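Speaker notes – "How Much Folding Does a Towel Need?"
Qistina Chong
January

Start without the slides. Ask who folds towels in thirds. Wait for the hands. Then ask who can say why. I expect fewer hands.

My own answer used to be "my mother did." I read 20 folding guides for this talk and most of them give the same answer with more words. The Gekdale guide runs to 40 pages and never once says what goes wrong if you stop at a half fold.

First claim to poke at: always begin by holding the towel up by two corners and pulling the top edge tight.
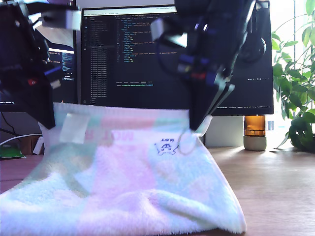
Top edge stretched between two corners, care label near the left one and hanging loop by the right.

Fine, I grant this one. A tight edge gives you a line to fold against. But the guides then tell you to tuck the label and the loop out of sight, and I don't buy it. The loop is how the towel gets hung. Hide it and you'll be hunting for it with wet hands. Pause here, people usually want to argue.

Second claim: a bunched towel is a ruined towel. Rereo's leaflet says creases "set" in terry cloth. I left a towel in a heap overnight, shook it twice, and couldn't find the creases in the morning. One towel, one night – not a study. Say so out loud.

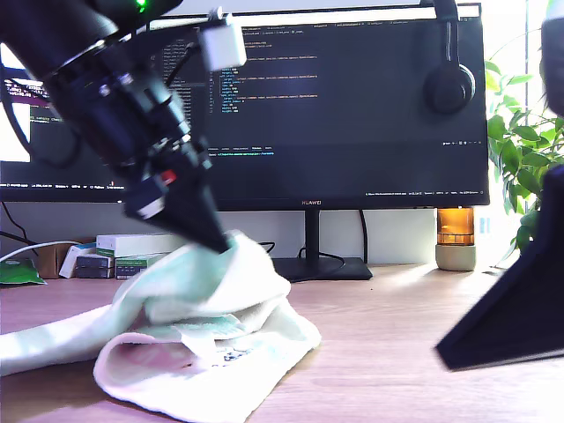

Bunched on the desk, with a rounded fold curling under at the front.

Third claim, and the one I trust least: that you can fold well on any surface. Try it at a desk with a monitor at the back of it. You lose the depth you need to lay the thing flat, so you end up gathering it and lifting it and starting over. Don't rush this part. Mention the Arai folding board, 300 of them sold at one fair, and ask how many are still in use by summer.

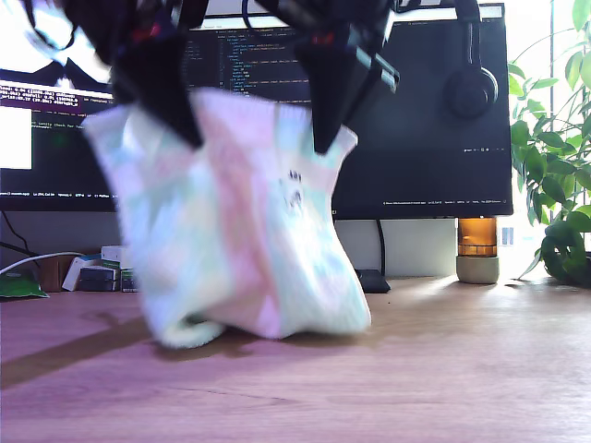

Waltraud Eder wrote back after the last version of this talk that I was being unfair: she folds in thirds because her shelf is narrow, and a half fold hangs over the front and drags the pile down with it.

Good point, keep it in. It's the first reason I've heard that has to do with a shelf. Measure the shelf, then pick the fold. If the guides said that, I'd have no talk. 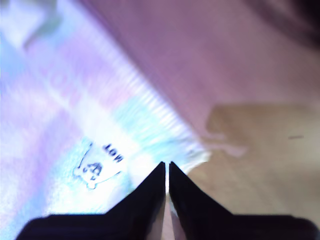 Last section, on storage. Okosia claims a rolled towel takes up less room than a folded one. Less than which fold? Rolled how tight? The web page has 1,381 comments and I gave up looking for anyone who had tried both in the same drawer. If someone in the room has, let them speak, even if it eats the question time.

Leave the towel on the front table for people to try.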